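From: Kanokwan Wannasri
To: cell-upkeep list
Subject: Re: Left arm cable keeps pulling on the Plullar cell

Hello Thongchai and all,

Thongchai Yimyam wrote:
> We run the same two-arm setup as you, gripper on the left and
> five-finger hand on the right. After 50 cycles the left cable gets
> tight when the arm goes low over the table. Do you tie it down
> along the forearm, or do you leave a loop? Also, how often do you
> change the glove on the hand?
> Thongchai

We leave a loop. In the first version of our cell I tied the cable along the whole arm, it looked very clean, and the connector failed in the second week. Ju-won Seo made the new routing. The steps are these:

1. Power off and move the arm by hand to the lowest point over the table.
2. Fix the cable at the joint only, and let it rise in a free arc before it goes back to the base.
3. Move the arm slowly through all its range. If the arc touches the gripper, take away 2 cm and try again.
4. Write the length on the cell sheet.

After this change we made 96 cycles without a stop. I can not promise the same for you – your table is higher than ours, I think.

About the glove: we change it every 8 working days, or before if the fingertips become smooth. Please check also the wrist. When the glove is pulled too far down, the hand does not close fully, and one can lose a whole morning looking for the error in software. This happened to me.

For the table we use a cutting mat with a printed grid. It is easy to put the bowl back to the same place after cleaning, Chanida reads the position from the lines.

My notes from the last check are under the picture, copied as I wrote them.
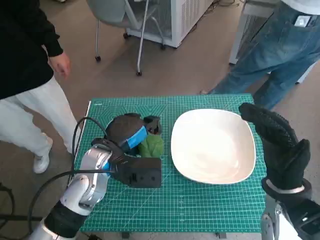
Somboon, September 13, 2026

Left cable: free loop at the joint, keep it. Gripper low over the mat, left of the white bowl. Right hand upright, at the other side of the bowl. Glove: order two more. Cables on the floor: ask Prapai for a cover strip.

If you have the part number of your connector, please send it to the list, I want to compare.

Best regards,
Kanokwan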